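Equipment Review: Nulik Paired Hand-Held Grippers for Demonstration Collection
Murside Laboratory Equipment Office
17 October 2022

Scope of this review

The Nulik set was assessed as a means of recording manipulation examples for policy training. The set consists of 2 hand-held grippers, a head-mounted camera, a charging base and a license for the supplier's alignment software. It was compared with the Zendcombe single-hand unit, which Murside has used for earlier collections. The review covers setup, operator comfort, quality of the recorded examples and support. It does not cover the training software, which is the subject of a separate report.

Setup

Pairing the grippers with the head camera follows a printed card and can be done by one person. Calibration must be repeated whenever a finger is replaced. The card does not say so, and the first session in September was discarded for that reason. The supplier has agreed to amend it. 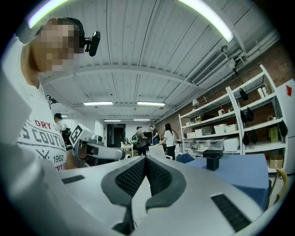

Tracking between the two hands is the main point on which the Nulik set improves on the Zendcombe unit. The software estimates the position of each gripper and then corrects the estimate when one hand comes into view of another camera in the set. The square black-and-white marker on top of the white gripper is used for this correction, and it should be kept clean and free of tape. Operators should also note that the head camera sits beside the temple and extends past the face, so long hair and eyeglass arms need to be arranged before the strap is tightened. The textured rubber on the finger pads held smooth objects well throughout the trial. Replacement pads are sold only as full sets, which raises running costs.

Recording quality

The trial collected 1000 demonstrations of short table tasks: placing items in a container, closing lids and passing an object from one hand to the other. Of these, 160 were rejected by the alignment software. Most rejections came from fast wrist turns, during which the position estimate drifted beyond the permitted limit. The software marks the failed segment on a timeline but gives no cause, and staff had to replay each one to decide whether the task should be recorded again. A written reason code would save a good deal of time.

Passing tasks gave the best results. Lid tasks gave the weakest, chiefly when the operator leaned close and the view from the gripper was filled by the lid itself. It is recommended that operators be asked to pause briefly before contact and to keep their elbows away from the body. 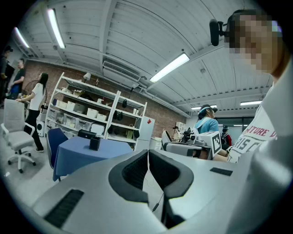 Room conditions affect the position estimate more than the product literature suggests. The software looks for fixed detail in the surroundings, and plain painted walls gave it little to work with. A brick wall and shelving with several tiers of bins, as in this room, offer plenty of edges at different distances. People moving behind the operator are a lesser concern, although the supplier advises against heavy foot traffic. Bright ceiling fixtures such as the long fluorescent ones overhead deserve attention when exposure is set, as the gripper's wide lens takes in a large part of the ceiling. Exposure should be locked before the first take.

Comfort and support

Sessions were limited to 50 minutes. Operators reported tired forearms toward the end and asked for a lighter housing. The head strap drew few complaints. Repairs are handled through Godinho, the regional distributor, which replaced a faulty charging base without charge. Messages concerning software were answered more slowly.

Finding

The Nulik set is approved for purchase for two-handed collection work, subject to receipt of the corrected calibration card. The Zendcombe unit remains suitable for single-hand tasks and should be retained. Departments placing orders should include one spare set of finger pads for each pair of grippers.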